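Workshop notebook: the white shelf wall, cubbies and countertop
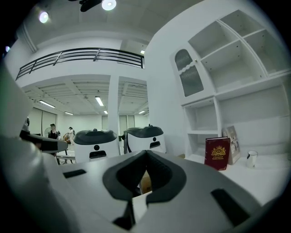

Drillside, 7 October 2022

Really good day on the shelves. I've been looking forward to this part since September, when the unit was still a pencil sketch with coffee on it, and now there's a book on the counter and a mug beside it and the whole corner looks like somewhere you'd want to stand and read the mail. Writing it all down tonight before I forget which decisions were decisions and which were luck.

Where we are: the tall unit is in, the glass door is on, the knob is on. The counter in front is clear enough to work with. I started putting things out to see how the proportions hold up with real objects in them, which a drawing will never tell you. On paper all the openings looked fine. In the room some of them look great and one of them needs a rethink (see below).

The door first, because I love the door. The ribbed frosted glass from Clernedow does exactly what I hoped. It takes the light and breaks it into soft bands, and whatever is behind it turns into a vague shape, so we can keep the ugly stuff in there: tape, spare hinges, the tub of felt pads. I was nervous about the wavy top edge. On the drawing it looked a bit like a pie crust. At full size it's calm, and it's the one curve in a unit that is otherwise all straight lines and corners. Keep it. If anyone suggests straightening it on the next one, come and argue with me first.

Knob: white, as on the sketch. I tried the dark one against it this morning and it pulled your eye straight over there every time you looked up. The white one lets the glass do the talking. Dark knob went back in the drawer with its screw taped to it.

Cubbies. Notes on each one, so that the next person doesn't have to rediscover this with a tape measure.

Upper left and upper right: both left open, no doors, and I think that's right. They're high enough that you reach for them on purpose. Good for things you want to see but don't use daily. I wouldn't put anything heavy up there.

Wide middle: keeping it empty for now. I had a row of books in it before lunch and the whole wall went busy. Took them out and the unit could breathe again. I know the temptation will be to fill it because it's the widest opening we have, so consider this a polite request. Give it one week with nothing in it. If it still bothers people after that, a single low thing, off center.

Lower left: small. This is the one I'd change. It's a nice shape but it's a bit mean in use, since you get your hand in and then there's no room for your hand and the thing you came for. For the next unit I'd move the divider over and steal from its neighbor. For this one, something that lives there and doesn't move much.

Lower right: large, and the big success of the day. The gray picture book leans in there beautifully. I'd planned to lay it flat and then leaned it up just to get it out of the way, and the pale cover was so good against the white that I left it. So the rule for that opening is lean, don't stack.

The counter. The dark red hardcover is standing up at the front with the gold crest facing out. It came from the secondhand table at Porkanham and I bought it for the color alone (I confess I haven't read a page). Against all this white it's the strongest note in the corner, and I don't think we need another one. The little bit of gold lettering under the crest is small enough that you have to walk over to read it, and I like that, it gives people a reason to come closer. The small white mug with the dark rim goes further along to the right. White on white sounds like nothing, but the rim draws a thin line that tells you it's there.

Order that works, left to right: red book, gray picture book behind it, mug. I tried the mug in the middle and it looked like it was waiting for a bus.

Things I tried and took away again:
A plant. Lovely plant, wrong place, it dropped a leaf on the counter inside the hour. It's back by the sink.
A second red book. With one, you notice the book. With a pair, you notice the pair, and then you want to know why there aren't more.
A brass tray. Too fancy for us.
The desk clock. Ticks.

Finish notes. I rubbed the test board down with 200 before the last coat and it came up smoother than the one I skipped, so do that, even when it feels silly. I gave the test boards 2 coats. The third board, which I was going to give an extra coat, I left alone so that we have something to compare in a few months once hands have been all over everything. All the boards are labeled on the back in pencil and are in the rack under the bench.

White is a funny color to work with. I held the test boards up at different times of day and they looked like different paints. First thing in the morning they lean cool. By late afternoon they were almost creamy at the window end. Before anybody orders more paint to "match", please bring the board over to the unit and look at it there, under our own lights, and then go away for a cup of tea and look again.

Which brings me to lights. The fluorescent strips across the big room are fine for working but they flatten small things, and the gold crest really needs a bit of warmth to show up. I borrowed the clip lamp with the 3000 K bulb and held it over the counter at arm's length. Wow. The gold woke up, the ribs in the glass got deeper, and even the mug looked like it had been chosen by someone with taste. I'm going to ask for a proper small lamp to try for a week. It would have to come from the side; when I held it straight in front the glass threw it back at me and all I could see was bulb.

Also worth noting how different the unit looks from a distance. I went up along the mezzanine railing and looked at the corner from there for a while. From up there the cubbies read as one big grid and you forget about the objects completely. Down at counter height it's all about the objects. I hadn't expected it to change that much, and it makes me feel better about keeping the middle opening clear, because that's the bit that holds the grid together from far off.

Fit and fixings. The door closes with a soft little click that makes me happy every time. I opened and shut it far more than was necessary for testing. Hinge screws are snug, please don't tighten them further, the last half turn on the practice door is what chewed the head. If it starts to drop, try the adjusting screw first and write it in here.

Dust! It shows up in the corners of the lower openings already. A dry paintbrush gets it out much better than a cloth. I've put the old soft two-inch one on the hook and written SHELVES on the handle so it doesn't go off and get used for glue.

For Essien: they want a version of this wall for their reading corner, and after today I feel pretty good about saying yes. Changes I'd carry over to their drawing:
Same glass, same wavy top.
Lower left opening made wider.
Counter 8 mm thicker at the front edge, just so it feels more solid when you lean on it. I mocked this up with a strip taped underneath and it was a surprisingly nice change.
Everything else as is, including the open upper compartments, even though their first email asked for doors on all of them. I'd like them to come over and see this one before we talk about that. I think the red book will do the convincing.

Need to ask Clernedow whether they still have the same rib spacing in stock. The last sheet came with a sample tied to it, and the sample is in the blue folder. If they offer the wider rib, get a piece and hold it up next to ours before saying anything either way.

Left to do here:
Touch up the inside corner of the test carcass, left side, where my ring caught it.
Felt pads under the mug? It slides a bit when you bump the counter. One small pad, white.
Cut a card template for the cubby openings and hang it by the bench.
Ask about the lamp.
Leave the middle empty. (Yes, I'm writing it again.)

Left everything on the counter as it stands. If you borrow the mug, wash it and put it back to the right of the books.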